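Is a floor plan worth adding to every letting listing?

Posted in Letting and selling – Marketing your property

Bianka Illés

Hello all! I look after the listings for a small agency in Maltalen, and I've got myself thoroughly excited about floor plans. We put them on 2 listings in March as a trial and I loved doing it – I measured everything myself with a laser and drew the plans up in Plirneo in the evenings. The viewings that came off those two felt so different. People walked in already knowing where their bed would go! One couple had even worked out which wall would take their bookcase and only wanted to check the skirting.

My manager is pleased but cautious. She says plans are lovely for family houses and a waste of an afternoon on a one-bed flat, and that tenants scroll straight to the price and the kitchen anyway. I'd like to do them for everything we have, including the studio flats and the three units we let on the Vosden estate (workshops with a bit of office upstairs, odd shapes, lots of pillars).

So I'm after real experience. Do you do plans for every listing or only some? Do you draw them yourselves or pay someone? And does anybody put furniture on theirs? I've been adding little sofas and beds and I can't decide if it's helpful or if I'm just enjoying myself too much.

I've put up a couple of pictures with this.

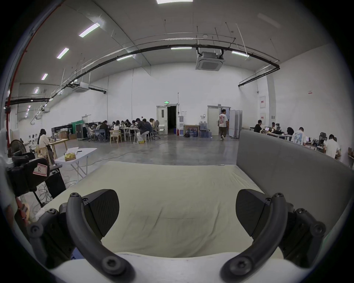

Gulyás

Go for it, plans on everything! We've done it for years and I wouldn't go back. Your manager has it the wrong way round about small flats, in my view. A big house forgives a lot. In a studio, the whole decision can hang on whether a double bed fits along the window wall without blocking the door, and photos are hopeless at showing that. A wide lens makes every studio look like a ballroom, then people turn up and feel cheated before they've taken their coat off.

A few things I've picked up, in no special order.

Measure at floor level and then check again at waist height in older buildings. Walls lean. I once drew a box room from one set of measurements and it came out 9 centimetres wider than it was, which was enough to matter to the tenant who had ordered a wardrobe on the strength of my drawing. I had a very polite, very long email about it.

Mark the way the doors open. It takes seconds and it answers so many questions. Same with windows and radiators, and sockets if you've got the patience (I haven't, except in kitchens).

Put the ceiling height on anything with a sloping roof, and shade the part where a grown adult can't stand up. Attic flats look enormous on a plan until you do that.

North arrow, always! I get more questions about which way the balcony faces than about the rent.

On furniture, I'd keep it very light. A bed in the bedroom and a table in the kitchen, drawn to true size, grey outline, nothing else. If you do put a sofa in, make it a proper full-sized one. I've seen plans where all the furniture had been quietly shrunk so the rooms looked bigger, and people do notice. Once they've noticed they stop trusting the rest of the listing too.

For your Vosden units I'd say plans matter even more than for the flats. Business tenants want to know where the pillars are, how wide the loading door is, and whether the stairs eat into the floor area. We had a workshop sitting on our books for ages with a dozen handsome photos and hardly a phone call. I added a plain black and white plan with the pillar spacing written on, and the calls we got afterwards were from people asking sensible, detailed things. I can't prove it was the plan, mind you, we'd also dropped the rent a little. 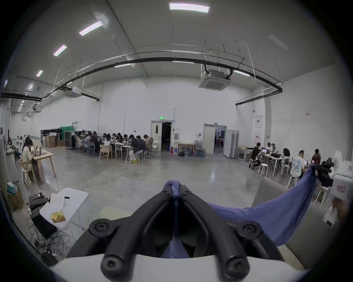 One more point on commercial plans – give the usable area and the total area separately, and label them clearly. Tenants compare on price per square metre, and if your figure includes the stairwell and the next agent's doesn't, you'll look dear for no good reason. Write underneath how it was measured and when, and keep your sketch with the raw numbers on it. I keep mine in a shoebox and I've gone back to it more often than you'd think.

As for doing it yourself, if you enjoy it, carry on! Allow 30 minutes on site for an ordinary flat once you've got the knack. The drawing gets quicker too, especially if you save a set of doors and windows you can drop in. I'd only pay somebody for a big or awkward building, where a mistake would cost you more than the fee.

Tap_and_Spade

depends on the area i think. round here nobody looks at them

Plumtree Lettings

I'm a bit nearer to your manager on this one, though I do love a good plan. We have something like a three-step habit. Houses and anything with two bedrooms or more get a plan straight away. Commercial gets one straight away as well, for all the reasons Gulyás gave. One-beds and studios get one the next time they fall empty, and then it's there for good. That last bit is what won our office over. You draw a flat once and use it for every letting after that, so the afternoon isn't really being spent on one advert.

Do watch out for landlords who move walls, though! I had a plan on file with a separate kitchen, and when I went round to do the viewing it was all one room. Now I ask every time, before anything goes live.

Please also put a line under each plan saying it's for guidance and measurements should be checked before ordering carpets, blinds or furniture. It won't save you from every email, but it saves you from some.

And keep the little sofas, Bianka. Ours have cushions on.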